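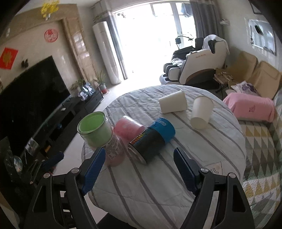 Ritemura, September

Course: Home and Building Services. Handout for unit 2, pressure washing of outside surfaces

Please read this before the practical part. The machine we use in the course is the Tastis, which gives up to 3000 psi. This is enough for concrete and too much for most wood, so check the surface first and choose the nozzle after.

Nozzles. The color tells you the angle of the spray. Red is zero degrees, and we do not use it on houses. Yellow is 15, green is 25, white is 40. Black is for soap only. For siding start with white and stand well back. If the dirt stays, come closer slowly -- do not change the nozzle at once.

Test area. Always wash a small place near the ground first and let it dry. On the Mazurek house, which we use for exercises, the oldest brick wall is from 1809 and has soft lime mortar. There we wash by hand with a brush and low water pressure.
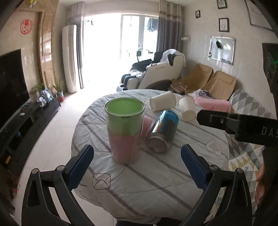

Page last changed: September, in the afternoon

Work order. Soap goes on from bottom to top, rinsing goes from top to bottom. Do not let the soap dry on the wall. Keep the spray away from window seals, outlets and vents, and never point it up under the siding.

Price exercise. The customer, Jumudis, has a driveway of roughly 300 square feet. Write an offer with labor, soap and travel as separate lines. Bring it on paper to the next class, together with your gloves and safety glasses.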